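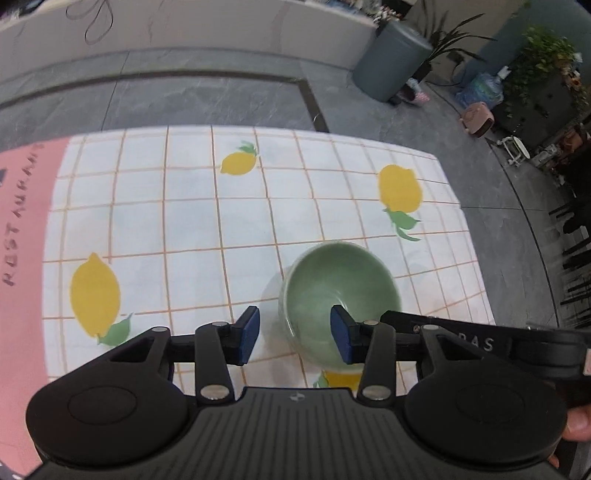
3.2. Réutilisation des mots de passe et rotation imposée

Les journaux d'authentification fournis par Stimeck couvrent 4000 comptes, dont 3034 ont été retenus après suppression des comptes de service et des comptes sans connexion pendant la période d'observation. Chaque compte est représenté par un identifiant aléatoire. Les condensats ont été calculés chez l'opérateur, avec un sel propre à l'étude, et les mots de passe en clair ne nous ont jamais été transmis.

Nous appelons « rotation imposée » tout changement déclenché par l'expiration d'un mot de passe, par opposition au changement demandé par l'utilisateur. La distinction est tirée du champ motif du journal. Ce champ est absent pour une partie des entrées de janvier, à la suite d'une mise à jour du serveur ; ces entrées ont été classées à part et n'interviennent pas dans les comparaisons.

Deux condensats identiques sur un même compte indiquent un retour à un mot de passe antérieur. La politique en vigueur interdit les 4 derniers mots de passe, ce qui laisse possible un cycle court : l'utilisateur enchaîne les changements dans la même session, puis reprend celui qu'il connaît. Un tel cycle est retenu lorsque toutes les opérations tiennent en 13 minutes. Ce seuil reprend celui de Manurung (Ridwan Manurung, rapport interne Surneteck), qui l'avait fixé après examen manuel des sessions — nous ne l'avons pas réestimé sur nos propres données.

Les variantes proches posent une autre difficulté. Un mot de passe dont seul le chiffre final change produit un condensat sans rapport avec le précédent. L'opérateur a donc appliqué, avant le hachage, une normalisation simple (passage en minuscules, retrait des chiffres terminaux) et nous a remis un second condensat. Les substitutions internes, comme « 0 » pour « o », échappent à cette procédure. Nos mesures de la réutilisation partielle sont par conséquent des bornes inférieures.

La figure 4 compare les sites de Panyasiri et d'Ulelham, soumis à la même politique mais équipés de clients différents. À Panyasiri, le client affiche l'échéance dès l'ouverture de session ; à Ulelham, l'avertissement arrive par courriel.

Figure 4. Délai entre le premier avertissement et le changement effectif du mot de passe, par site. Les comptes verrouillés avant l'échéance sont exclus.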